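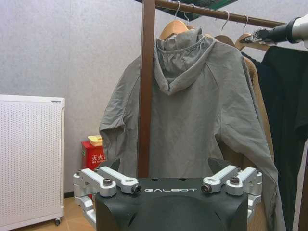
4.2 Open rails in the entrance area

Of all the furniture we looked at, the open clothes rail gave us the most to talk about. Cupboards hide their habits. A rail shows everything: which coats hang straight, which have slipped, which hanger has been empty for days. We came to this part of the study expecting a short section and ended up with the longest set of notes in the project, and we are glad of it!

The home visits in Closthorpe covered 17 households, each with a rail in or near the hallway. Residents were asked to hang up their outerwear as they usually would, and we noted what went where. Visits began in December, when the coats were at their thickest, and the last one took place on 15th June, when most rails held little more than light jackets and a raincoat or two. That change of season turned out to matter far more than the size of the home.

Hooded jackets deserve a paragraph of their own. On a hanger, the hood has to go somewhere, and people are surprisingly loyal to their own way of doing it. The hood may be left to fall down the back, tucked inside the collar, or pulled up over the top of the hanger so that it drops forward in folds, as with the light grey jacket in Figure 5. We coded these as "down," "in," and "over." The "over" group was a delight to study. With a thin fabric the hood settles softly and keeps its creases, and the shoulders of the hanger disappear inside it, so a person reaching for the jacket has to find the hook first and work downward. Several residents did this without looking, talking to us the whole time.

Sleeves tell a different story. Raglan sleeves have no shoulder seam to line up with the end of the hanger, so small errors in placing the garment are easy to miss. Svenja Kuhlmann, who did most of the garment coding, added a separate mark for jackets that sat off center by more than 5 centimeters. Set-in sleeves gave the wearer a better clue, and in our notes these garments were corrected more often before the resident let go.

Figure 5. Outerwear on wooden hangers, with the jacket hood over the hanger top (code "over").

Spacing was the second thing we cared about. Where two hooks sit close together on the rail, the garments below them press against each other, and a heavier coat can pin the sleeve of a lighter one. Taking out the lighter one then becomes a two-handed job. Finn Rieger suggested that we ask residents to move one garment at a time and say aloud what they were trying to avoid. The answers were wonderfully practical - "the belt gets caught," "that one drags the other along," "I go in from the wall side." We kept them word for word in the notes, and they shaped the final version of the Nemska coding sheet.

Material played a part as well. Residents with wooden hangers spoke warmly of them, mainly for the way they hold up a heavy collar, and complained about the room they take. On a crowded rail that complaint is fair. We return to it in Section 4.3, where the closed wardrobes of the Vuvorow homes are compared with the rails described so far.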